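News | Devlog | Playtest | Forum | Press

Call for playtesters: Riluline closed test
Posted by the Primska team in April

We are looking for 82 people to take part in the next closed test of Riluline, our turn-based trading game for PC. The last build went out to a small group who had been with us from the first prototype, and they know the game too well by now. We need people who have never opened it.

Riluline puts you in charge of a river barge company in the port of Plevgate. You buy cargo, hire crew, pick routes and try to stay ahead of the tolls. A full campaign runs 16 seasons. The test build has the first six, plus the new contract screen and a rewritten save system. Combat was removed two builds ago and is not coming back.

The save system is the main reason for this test. Old saves stored the whole map every turn, and late campaigns got slow to load on older machines. The new format only stores what changed. It works on our office computers, but we own four of them and they are all the same model.
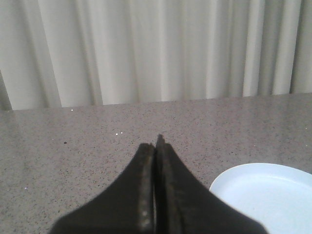 Do I need a fast computer to take part?
Slow ones are very welcome. The game needs 8 GB of memory and 300 MB of free disk space, and integrated graphics are fine. If your machine is more than six years old, say so on the form and we will move you up the list. There is no Mac build for this round.

What we ask of testers

You play the build for three weeks, at least four hours a week. You can split the hours any way you like. At the end of each week you fill out a form with nine questions. If the game crashes, you press the report button and add a line or two on what you were doing. The report sends the log file and your current save. It does not send anything else from your computer.

We also want one full campaign start from each tester with hints turned off. The tutorial was cut down a lot for this build, and we want to know where people get stuck on the toll map. Please don't look it up on the forum first.

You should be 18 or older, read English comfortably and have an internet connection good enough for a weekly patch. Patches go out Wednesday evening. You don't need experience with strategy games. Half of the places are held for people who play other kinds of games, or who don't play much at all. 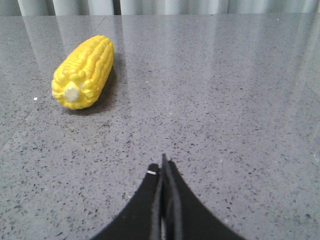
The contract screen is the other part that needs work. In the old version, you took a job and found out the penalty when you missed the date. Now the penalty, the deposit and the delivery window are all shown before you sign. Some of us think there is too much text on it. We'd like to hear which numbers you read and which ones you skipped, and there is a place for that on the second weekly form.

What you get

Testers who finish all three forms get a key for the full game at release, their name in the credits (or a nickname, or nothing - your choice) and the Liem river map, which will be sold separately later. This is not a paid role. Progress from the test build will not carry over to the release version.

How to sign up

Fill out the form on the Playtest page. It asks for your computer's age and memory, the last three games you played and the hours you are usually free. Please use one form per person. Two people in the same household can both apply, but not on the same machine.

The last test call brought in 2367 forms, so we can't write back to everyone. If you are picked, you will get a message with a download link and a short agreement. The agreement covers screenshots and streaming: both are fine after the first week, as long as the build number stays visible in the corner.

If you were in an earlier test, please sit this one out. A larger open test is planned after the save system settles down. 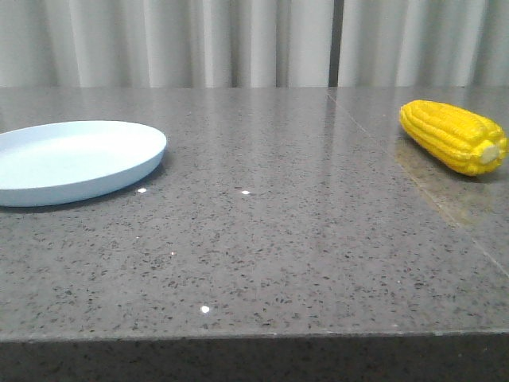
Toy corn and a light blue plate on the countertop.

Comments (4)

tollgate_tim
Is the controller supported in this build or still mouse only?

Primska team
Mouse and keyboard only for now. Controller support is on the list for the open test.

marrowfield
Applied. My laptop is from before the six-year mark and the fan sounds like a hair dryer, hope that counts for something.

oxbow7
Sad to see combat stay out but the contract changes sound good. I lost a whole season to one of those hidden penalties.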